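Ettore Barbieri had the kettle on before I'd found the doorbell, and by the time I sat down he was already telling me about the gearbox. "It's a 1970s Brillano coupe," he said. "They built 597 of them and I got the one with no second gear!"

He bought it from a dairy farmer outside Clirkport for $3,000 (he offered 700 first, and she laughed at him). The body was fair, the floors weren't, and the engine had come out of a Rothe van. I asked if that bothered him. "Only on hills," he said.

We spent a good while on carburetors — my fault, I have the same Fusten pair on mine and they drive me nuts. Ettore's advice is to leave them alone for a whole summer. "People fiddle. They turn a screw, drive to the store, turn it back. Set them once, write it down, go for a long drive." 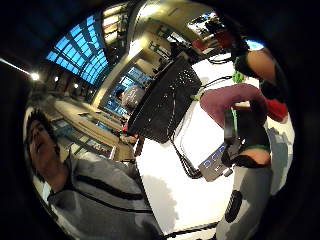
The interior took him longer than the engine did. He wanted the original brown vinyl and ended up buying 2 wrecks to get enough of it for the door cards. His wife did the stitching. "She says she's never doing it again, and I believe her."

So will he sell? He made a face. There's a hill climb in October and he'd like to run it first, second gear or no second gear.

Comments

brakedust: My uncle had one of these in green. Rusted if you looked at it.

Marlene K.: Would love to know where he found the window seals!!

oldrothe: That van engine is better than the one it came with.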